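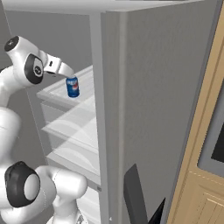

1/ I gave up soda in January. A few people asked how it went, so I'm putting it all in one thread.

2/ Where I started: 4 cans on a normal workday, more if I was driving out to Havport. I drank the first one before breakfast. I'd been doing that since college and never thought of it as a lot.

3/ What got me to stop was the dentist. Two fillings in one visit, and a bill for $528 after insurance. Dr. Kordestani asked what I drank during the day and I told her the truth.

4/ I didn't taper. Yasir Jatoi at work did it that way, one less can each week, and he says it was painless. I had half a case left and gave it to my neighbor.

5/ The first few days were headaches, mostly in the afternoon. That was the caffeine. I should have switched to coffee or tea right away, but I waited until the end of the week – my mistake.

6/ Sugar was slower. I wanted something sweet after every meal. I ate a lot of oranges and more crackers than I'd like to admit.

7/ What I drink now: black tea in the morning, plain seltzer at lunch, water the rest of the day. Seltzer with lime is the closest thing to what I missed, which was mostly the fizz.

8/ Restaurants are the hard part. At Rostami the soda comes with the lunch plate whether you ask or not. I ask for tea now and they charge me the same.

9/ Weight: down around 12 pounds. I also started walking to the train, so I can't say how much of that is the soda.

10/ Sleep is better. I used to have a can with dinner and then lie there until one.

11/ I've had soda twice since. Once at Yasaman's birthday, once at a gas station. Both times it was sweeter than I remembered and I didn't finish it.

12/ Next dentist visit is in the summer. I'll add to this thread if there's anything to report.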